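Home Forums New Posts Members Search Log In

Living Room & Upholstery > Tufted cream sofa, pillows keep ending up on the floor

Print this thread | E-mail to a friend

couchfern
ok so we got the cream sofa finally. Button tufted all over, back AND seat. Love it, BUT throw pillows will not stay put. Slide right off the front. Every evening I'm picking them up. Have one teal one and a white one, the white is the worst. Anyone fix this without buying all new pillows? Sofa is a Vornura, paid 94 for delivery alone so no I'm not sending it back lol

mudroom_mike
What inserts? Poly fill is slippery and stays round, so it rolls. Feather sinks in and stays. Changed ours, problem gone.

couchfern
poly I think? tag's gone. Teal one does ok if I jam it in the corner by the arm, white one goes in the middle and that's where it slides

prestville_pat
Disagree on feather. Leaks, and you're fluffing it forever. Just go bigger. A small pillow on a deep seat has nothing to lean on.

mudroom_mike
Bigger pillow = less room to sit. Then people toss it on the floor themselves.

oatmealrug
pics? hard to say without seeing how the cushions sit

couchfern
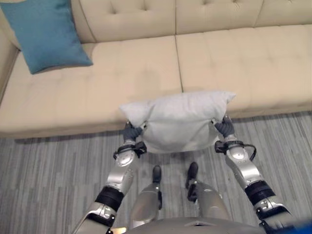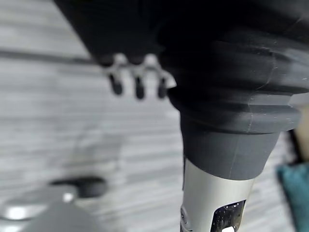 Also the covers are the cheap kind, they go all wrinkly at the sides after a wash. Do I iron them or is that nuts. And does the white need its own wash, I've been throwing it in with towels

oatmealrug
Not nuts. Iron while a bit damp, inside out. Wash white by itself, towels leave fuzz on evrything.

prestville_pat
I never iron a pillow cover. Put it back on the insert slightly damp and it dries flat. 70 covers over the years (I sew them for the Wutthorpe craft sale) and not one ironed.

mudroom_mike
putting a damp cover on a poly insert is how you get a musty pillow. Please don't.

prestville_pat
SLIGHTLY damp. Never had a musty one.

lowtable6
Middle spot is your trouble I bet. Anything in the middle of a three cushion back has no arm to stop it. Put both in the corners, one each end. Or both in the same corner, teal behind, white in front overlapping. Looks better too imo, teal is strong next to that cream

couchfern
tried both ends, looked like a waiting room. Hadn't tried the two in one corner thing

auer_attic
Rug gripper pad! Cut a square, tuck it behind the pillow. Cost me 4 bucks for a roll. You can't see it if you trim it small.

oatmealrug
careful w rubber pads on light fabric, some of them leave a yellow mark. Mine did after one summer. Use the felt kind or test under the cushion first

auer_attic
Never had that but mine's a dark sofa so who knows

couchfern
yikes ok not rubber then. Going to do two in the corner this week and order a feather insert for the white. Pat if it leaks I'll tell you you were right

prestville_pat
Get a down proof liner for it at least. And size up, a 20 inch insert in an 18 cover. Fills the corners out.

mudroom_mike
finally something we agree on

couchfern
do you size up for the feather only or poly too? cart's open right now

lowtable6
Feather yes. Poly no, goes hard like a football.

Print this thread | E-mail to a friend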